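Vurner Wrist Camera Kit for Small Arms

Product page / Cameras and Sensing / Vurner
Sold and supported by Ornemmont
In stock, ships from our own shelves

Welcome, and thank you for stopping by. If you have landed on this page you probably already have an arm on the bench and a feeling that your fixed overhead camera is missing half of what goes on. We had the same feeling for a long time, and the Vurner is what we came up with. It is a small color camera, a bracket that holds it at the wrist, one cable, and the software to get a picture onto your screen before your coffee goes cold. We have been selling it since the spring and have grown very fond of it.

What it does

The camera rides just behind the fingers and looks where the gripper looks. When the arm reaches down to an object, the object grows in the picture, and you get the fine detail right when you need it, in the last stretch before contact. An overhead camera is still a lovely thing to have (most of our customers keep theirs, and so do we), but the arm itself will usually block its view at the very moment you care about most. The two work nicely side by side, and the Vurner software will happily record both with matching time stamps.

We designed it with soft, floppy, awkward things in mind. Shoes, bags, towels, belts, dog leashes, the stuff that fills a real house and never lies the same way twice. Boxes and blocks are fine too, of course! But if all you ever pick up is blocks, you may not need us, and we would sooner tell you that now than take the kit back in a month.

Mirjam Stöckli leads the camera work here and she picked the lens, after trying a good many that looked better on paper. Her test is a simple one. She wants to see small parts on an everyday object, with the floor or table around it still in view, so that a person watching the screen can tell where the hand is and what it is about to bump into. Wide lenses bend things a little at the edges, and we have left that alone in the raw picture. The software can straighten it for you with one checkbox, and the setting is saved with each recording.

Shoes have turned into our favorite test piece. They have a stiff end and a soft end, laces that wander, and a good mix of rubber and cloth, and there is always one lying about somewhere.

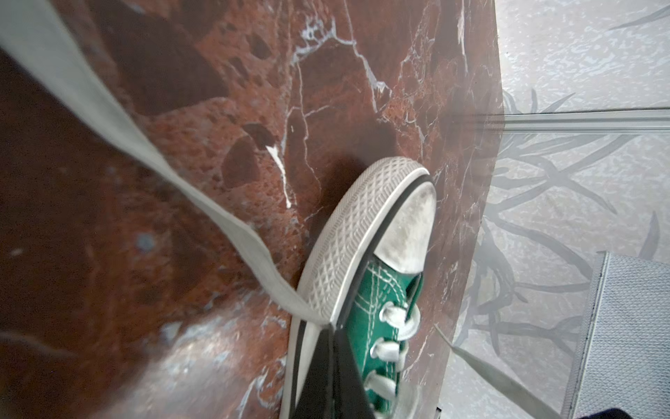

Wrist view of a green canvas sneaker on red-brown marble. The lace eyelets and the diamond texture on the rubber edge make good focus checks.

Polished stone deserves a word of its own. Shiny floors and busy patterns are hard on any camera, and a veined surface can confuse software that looks for edges. We suggest turning off automatic exposure once the arm is in its starting pose, then setting the brightness by hand using the slider in the Skesell viewer. Do it with your normal room lights on. If you work near a window, set it again after lunch, when the sun has moved, and give the white parts of your object a quick look to be sure they haven't washed out.

What comes in the box

One Vurner camera with its lens already fitted and focused
Wrist bracket, with screws and a hex key
Braided cable, with 7 reusable ties to keep it snug along the arm
Printed focus card
Lens cloth
Quick start sheet, large print
License for the Skesell viewer and recorder, good for one computer

The bracket fits the Strebel arm straight away, with no drilling. For other arms, please send us a drawing or a clear photo of the wrist flange with a ruler beside it and we will let you know which adapter to order. We keep several on the shelf and are always glad to add another.

Fitting it

Set aside an unhurried hour for your first go. Power the arm down, take off the gripper, slide the bracket over the flange and put the gripper back with the longer screws. Leave the cable a generous loop at the last joint. I can't stress the loop enough, as nearly every repair we see in the shop is a cable that was pulled tight and then asked to turn just a bit farther. Move the arm by hand through its full range before you switch the power on again, and watch the loop while you do.

Then open Skesell, hold up the focus card and check that the lines are crisp at the distance where your fingers close. If they aren't, loosen the small ring on the lens, turn it gently, and tighten it again.

Ordering

Camera kit, order number 2601
Camera kit with flange adapter, order number 3000
Spare cable and ties, order number 943

Schools and small labs, do write to us before ordering, because we can often put a few kits together in one parcel and save you some of the shipping. A longer cable is planned for October. If you would like to hear when it is ready, drop us a note through the contact page and mention the Vurner in the subject line so it reaches Mirjam's desk.

Related items: Strebel gripper fingers, soft pads; Skesell license for a second computer; bench clamp for overhead camera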